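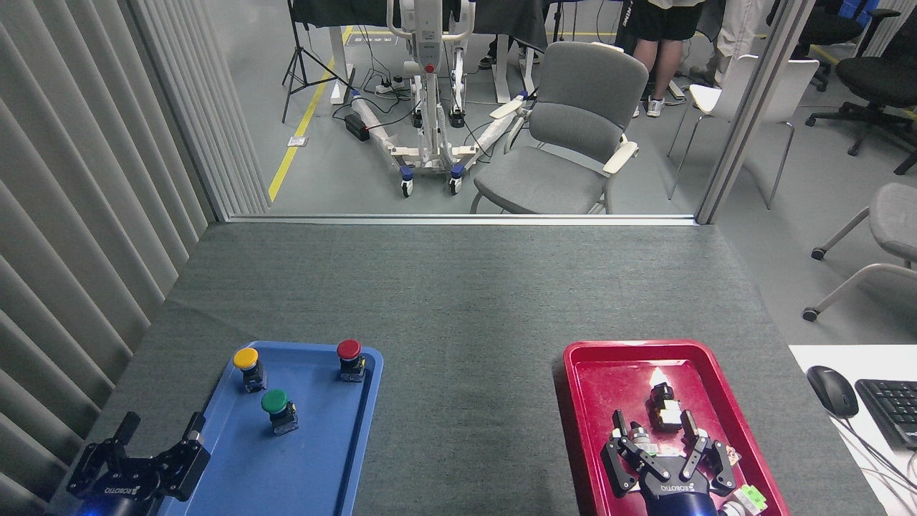

Muruton Teaches Robots to Sort Buttons, One Patient Human at a Time

Anyone who thinks robots are about to take over the world's tedious jobs may like to know who does those jobs first. At Muruton, a small automation outfit, the answer is Drahomíra Hrubý, who has spent much of June picking up electrical parts with somebody else's hands.

The hands are a pair of Robotiq grippers, and Hrubý runs them by remote control. Push buttons with yellow, green and red caps go on a blue tray. Smaller components go on a red one. She guides the two fingers around a part, closes them, moves it, lets go, and does it all over again. Every run is recorded, and the recordings are fed to a program called Skenus, which is supposed to work out the general idea.

So far Skenus has been given 341 runs. It handles the mushroom-head buttons well enough, according to project lead Shazia Gondal, and has strong but mistaken opinions about anything small and round.

"It learned my hesitation," Hrubý says. "I used to stop for a second before closing the fingers. Now the robot stops too, and it has nothing to think about."

The fix was to bring in more teachers. Muruton now has 4 people taking turns at the controls in sessions of 40 minutes, a limit set after operators began reaching for their coffee as if it might tip over. Each has a style. Gondal describes her own as "fast, with regrets," and says her botched grabs are kept on file along with the good ones so the program can see how a person recovers from a mistake. She has supplied plenty.

The customer waiting for all this is Camell, which assembles control boxes and would like the parts sorted before they reach the bench. A trial with 2 robot stations is planned at its Lamptey plant once Skenus can finish a tray without help. Gondal won't name a date. Hrubý is booked at the controls again tomorrow morning at nine.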